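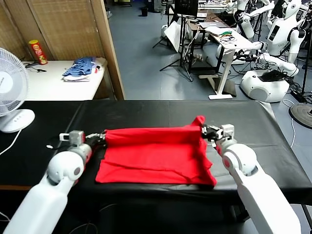
Folding data at Giltik: FAQ

How many examples do you need for one shirt?
We have 342. Sumau's brochure implies 90 would do. We doubt it.

Do failed folds count?
They stay in, labelled as failed. Throw them out and your score looks lovely -- and means very little.

Is a red shirt on black a fair test?
No. It's an easy one. 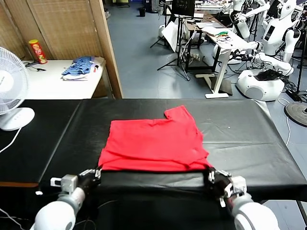
Will it fold my towels?
Don't count on it. Ask again in February.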